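Sharing a bench with the arm: what's worked for us

Updated September 21, 2022

I've been putting workshop tips on this page for years (glue, drawer liners, how to get the label off a jam jar) and lately most of the emails I get are about something else. People want to know what it's like now that we've got robot arms on the benches at Seveneck, and whether I still have a job. I do! It's a slightly different job, and I've had to change some of my habits, so I thought I'd write them down for anyone whose workplace is about to go the same way.

For those who don't know us, we pack and finish small stationery orders. A busy week is 800 parcels, and until July every pen, notebook and gift card was picked up by a person and put down again by a person. Now a fair bit of that picking up and putting down is done for us.

Start with the table. I used to work in a sort of nest, with my tea on one side and tape everywhere, and I could find anything in it. You can't do that with an arm. Clear the bench right back and put out only what the job needs, then bring things in one at a time once it's running nicely. We began with a pen and a notebook, and I'd suggest you do the same, as a pen on a dark cover is nice and easy to see from across the room.

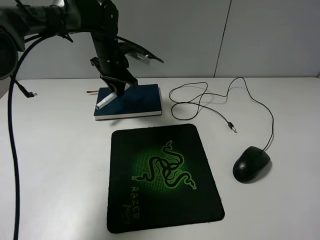

Cables next, and this is my biggest grumble. They get everywhere. My rule is that anything not plugged in goes in a drawer, and anything that is plugged in gets a soft tie (the hook and loop sort you can undo, never the plastic ones you have to snip). Leave a generous bit of slack near any joint that bends. I was mean with the slack on our first bench and had to undo the whole lot and start again, which took me most of a morning and a fair bit of muttering.

Wipe down at the end of every shift. A barely damp microfibre cloth is plenty for a white top, with a drop of washing-up liquid for the greasy bits near the front where we all lean. For ink, dab on a little rubbing alcohol with a cotton bud, leave it a few seconds and lift it off – don't scrub, or you'll have a shiny patch for ever. Try it somewhere out of the way first. I used to let marks build up until the end of the week, but they're so much easier to shift when they're fresh.

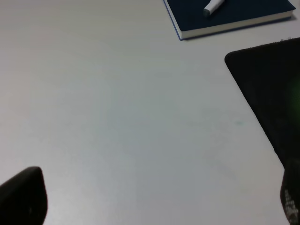 Mouse mats are handy things to have on a bench, by the way. They stop small bits rolling off and they're kind to the table. Wash a cloth one in the sink with lukewarm water and a soft brush, roll it up in a towel and squeeze, then dry it flat. Never on the radiator, they curl.

Now the people side, as that's what most of you asked about. The girls over at Arley were told about their machines on a notice, and it went down as badly as you'd expect. We had a proper meeting and a go at the controls, and I'd push for the same if I were you. Ask who gets trained, and ask what happens to your hours. Mine stayed the same, but the day feels different. I do far less reaching and my wrists are much happier for it, and I spend more time checking, setting out and sorting the odd orders that don't fit a pattern. I do miss the chatting a bit. When four of you are all packing by hand you talk all day long, and with each of us minding a bench we've had to make a point of stopping for tea together.

Keep a notebook too, a real one with a ribbon in it so you can find your page. I write down what we changed and what time we changed it. When we went up from 2,000 pieces to 2,199 in a week it was very useful to be able to look back and see which layout we'd been using.

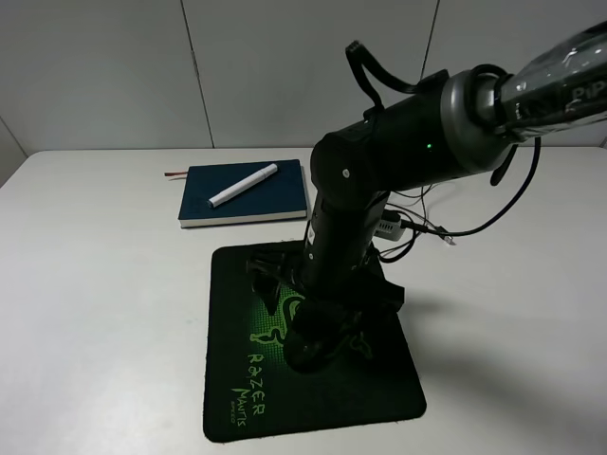 Notebook and pen at the back, arm on its mat, plenty of clear table at the front.

One last thing on layout. Pick a spot for each item and mark it with a tiny bit of masking tape, and get everyone on every shift to stick to it. Change the tape every fortnight or so, before the glue goes hard. If it's already gone hard, warm it with a hairdryer on low and peel it back slowly, and a dab of cooking oil will see to whatever's left behind. Wash the oil off afterwards with soapy water, and dry the top properly before anything goes back on it.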